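Robots on the tray line - anyone else's place doing this?
Forum: Shop Floor and Stores > Changes at work

packbench_lou
Bit of a ramble, on my break. I'm at Ralwood, instrument packing, the Drikovgate site. We sort, check and lay out small hand instruments, mostly tweezers and fine forceps, then they go on to be wrapped. 30 of us across the shifts. They've told us the two-arm setup is going on the first bench in July and the rest "to be reviewed". Supervisor says no job losses, people move to checking and exceptions. Has anyone been through it? What did your day look like after?

torque_and_tea
Been through it at Tratach, different product (valve kits) but same idea. Day looked like this - less picking, more waiting, more screen. Hands felt better after a month. Head felt worse. You're sat there watching for the one it gets wrong and that is tiring in a way I didnt expect.

greyoverall
"Exceptions" means every awkward thing the arms can't do. So the easy ones that used to give you a breather are gone and you get the horrible ones all shift. Ask what the rate is for exceptions before you agree to anything. Get it in writing.

packbench_lou
Good point, no rate mentioned at all. Will ask Friday.

Pic from the trial table, for those asking what it's like. It's tweezers only at the moment, on a cloth over a blue mat, with the steel tray behind.
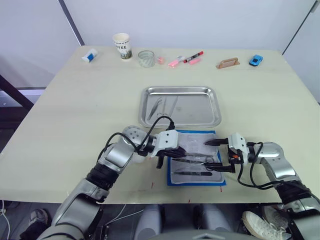
Trial table, one pair of tweezers in each gripper, two more on the cloth

The trial's been on at the same table for a bit now, people drift over to have a look at dinner time. Views on our shift are split. Some of the older hands are quite keen because of wrists.

ninefingers_mo
Tips facing each other like that, that's the bit I'd worry about. Fine tips bend if you so much as look at them. Who carries the can for damaged stock? With us every bent pair got logged against whoever was on the bench, arms or no arms. Took ages to get that changed.

greyoverall
^ this. Put it top of the list.

stores_daft
Going to disagree with the gloom. Our line did 1567 pieces a shift by hand and I had both wrists strapped by the age of forty. I'd have bitten their arm off for one of these, no pun. People forget how boring and sore the work was. Nobody on here ever started a thread saying how much they loved sorting tweezers.

torque_and_tea
Fair, but sore and boring paid the same as the next grade up at ours, with the bonus. Bonus was on pieces. Arms came in, pieces weren't yours any more, bonus went. Worked out to almost 181 quid a month down for me. They brought in a "line bonus" later, smaller.

stores_daft
Ok that is bad. But that's a pay problem not a robot problem.

torque_and_tea
Same payslip mate

ninefingers_mo
Anyone know what training they give? We had a half day with the Demchenko people who put ours in and then a folder. The folder was for a diffrent model.

packbench_lou
Two days they said, one in a classroom and one on the bench. Only for six of us to start with, picked by the supervisor. That's caused more bother than the arms have tbh. Three who've been there longest weren't picked.

greyoverall
Should be open to all who want it. If the trained ones end up on a higher grade you've got two teams on one bench. Seen it. Not nice, people stop covering for each other.

kettle_on_nights
Nights here. Something not mentioned yet - who is on site when it stops at 3am? We have no engineer after ten. It stops, we go back to hand packing, but the target on the board stays at the robot number. 3371 it said last week. Four of us. We just laughed at it.

packbench_lou
Oh that's a very good one, hadn't thought of nights at all. Adding it.

List so far: rate for exceptions, damage logging, bonus, training open to everyone, target when it's stopped. Anything else shout before Friday, I'm typing it up on my phone.

stores_daft
Ask for decent chairs. Serious. If you're watching and not lifting you'll be sat eight hours.

torque_and_tea
Chairs yes. And job rotation, no more than two hours on the screen at a go. Ours is two now and it's loads better than it was.

packbench_lou
Ta all, both going on. Break's over, will post what they say.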